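Project report: unplanned stops and a crushed bottle on the two-arm shelf stocking cell

Department of Mechanical Engineering, Porkthorpe. Group project, second year.

1. What we set out to do

Our group was given the two-arm robot in the teaching lab and asked to make it stock a small shop shelf with drinks and snacks. The shelf is a wire mesh cage with two levels. Drinks go inside on the mesh floor and crisps go on top. The project was called Ternico in the module handbook and we have kept that name. The control software was written by last year's group, and we were told to change as little of it as possible.

By April the robot could place a bottle without help on most tries. This report deals mainly with the fault that stopped us after that, as it took up more of our time than the stocking itself.

2. The fault

During an afternoon run the right arm closed on a full cola bottle and did not stop closing. The grip should have been held at a low force once contact was made. Instead the fingers carried on until the bottle buckled and the cap came off. Cola went over the table and into the cable tray. I pressed the emergency stop, but the fingers stayed shut, because the stop cuts power to the arm joints and the gripper has its own supply. We had to switch that off at the wall.

No one was hurt. My hand had been near the fingers less than a minute before, when I was straightening a bottle, and this is the reason we filled in a near miss form as well as a fault form.

The lab was closed to us while the gripper supply was looked at.

3. Finding the cause

We first blamed the force sensor. We swapped the left and right grippers over and the fault did not move with the hardware, so the sensor was ruled out.

We then went through the logs. The Uturico logger saves every gripper command with the force reading next to it. Across all our runs we had 3,194 grip commands, and in 17 of them the force limit had been ignored. The crushed bottle was the last of the 17. The others had passed without our seeing them, as the bottles were empty and sprang back, or the gripper had been told to open again very quickly.

All 17 had one thing in common. The right arm had been sent a grip command while the left arm was still reporting its own grip. The force reading is sent as a whole number from 0 to 4,000, and both arms wrote it to the same place in memory. When the left arm wrote last, the right gripper compared its limit with the left arm's reading. If the left gripper had nothing in it, the reading was close to zero and the right one kept squeezing.

It was a simple mistake and it had been in the code since before we took over. Last year's group only ever moved one arm at a time, so it would not have shown up for them.

4. What we changed

Each arm now has its own force value, and a grip command is refused if the value is older than one control cycle. We also put a limit on finger travel for each type of bottle, so that even with a bad reading the fingers cannot close past a set width.

The gripper supply has been moved on to the emergency stop circuit. The technicians did this part. The grippers now lose power when the button is pressed, and they can be pulled open by hand. A held bottle will drop when this happens, and we think that is acceptable for plastic bottles. It would need another look for glass.

We wrote a short test that moves both arms at once and checks which value each gripper is reading. It should be run after any change to the Kaplan control module.

5. Results after the change

We repeated the old runs with both arms working and found no ignored force limits in the new logs. There were 2 refused grip commands, both from old readings, and in both cases the arm waited and tried again as intended.

Placing is slower than it was. The arm pauses before each grip and this adds up over a full shelf. We did not have time to tune it.

6. What we would do differently

We should have tested the emergency stop with something in the grippers on the first day. We had pressed it with the arms moving and seen them halt, and signed the sheet on that basis. We should also have read the logs as we went along. The early faults were all recorded there.

Soft packets such as crisps were not covered by the travel limits and still depend on the force reading alone. This is left for the next group.
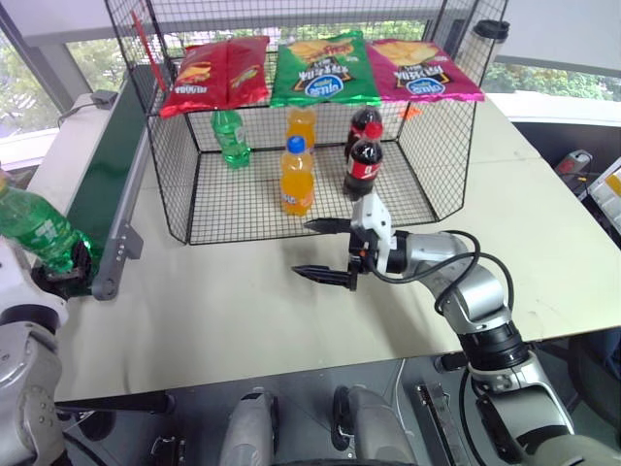

İlker Dönmez adds that the travel limit ought to be extended to the packets before anyone else uses the cell, even if the width has to be guessed at first and corrected later. He would also like the two-arm test to run by itself at start-up, as a test that people have to remember will be skipped in a busy week.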